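How a Snack Robot Gets Ready for Work

Otach is a robot arm. Its job is to pick snacks off a clear plastic rack and put them on a tray. It does this over and over, and before it starts, people have to set it up.

The arm is bolted down first, so it can't wobble. Even a small wobble is a problem. If the base moves 3 millimeters, every place the robot remembers is wrong by 3 millimeters too.

Next comes the hand. Otach's hand is called a gripper, and it has two fingers that open and close. A person wipes both fingertips with a soft cloth and checks that the bolts are tight. Then the fingers are opened wide and closed again 29 times. The person listens for scraping or clicking.

After that, the table is laid out. The tray goes on one side and the rack on the other, with space between them for the fingers to move. There is a small camera near the hand, and it looks down at the table. 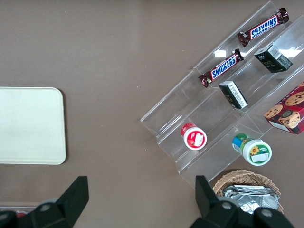 Gun-woo Shin asked why the robot needs any space in the middle at all, when it could just lift each snack straight up and over. The answer is that the fingers are wide when they are open. They need room to turn without bumping the rack.

Shapes matter too. A candy bar is long and thin. A box has flat sides, and a round tub has no flat sides to hold. So the robot has to be told how far to open its fingers for each one, and how hard to squeeze. Too hard and the box gets crushed - too soft and it drops.

Now comes the test. Otach makes 151 practice moves at slow speed while a person stands by the red stop button. If a finger touches the rack, the person presses the button and fixes the setting.

Looking after the robot doesn't end there. After 3,000 picks the fingertips come off and new ones go on. The old ones have worn smooth, and smooth tips slip. Then the slow test is done again from the beginning.

Words to know
Gripper: the hand of a robot.
Base: the bottom part that holds the arm in place.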